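The **Dhanial gripper** is a hand-held gripping tool designed by Naveed Zaidi and built in a shared workshop called Vedska. It has black linkage arms and two blue finger pads, and is used to record everyday handling tasks for the training of home robots.

## Design

Each arm pivots on round metal pins. The pads are ribbed for thin, slippery items such as food packaging, which smooth pads tended to drop. Zaidi printed 7 versions of the linkage before settling on one with a triangular cutout — a change that brought the tool's weight down to 603 grams.
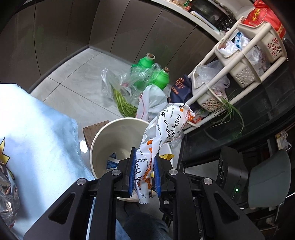
Naveed Zaidi wrote in the build notes that plastic bags were harder than anything rigid, and that he would make the pads wider if he started over.

## Use

The main household task is clearing wrappers into an open bin. A full set consists of 200 recordings, sorted by type of item. Builders tighten the pivots after every 5 sets, as play in the joints makes the tips drift apart.
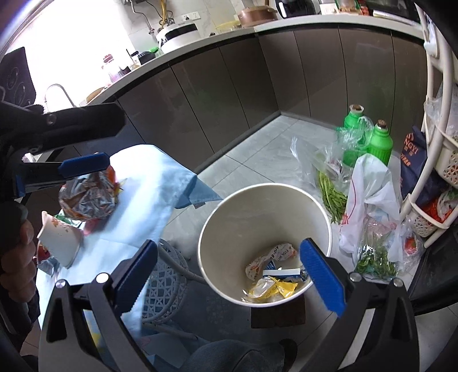 Recordings are checked by hand, and any in which the item slips are kept under a separate label. A motorized version for a robot arm, named Brurus, shares the same pads and pins.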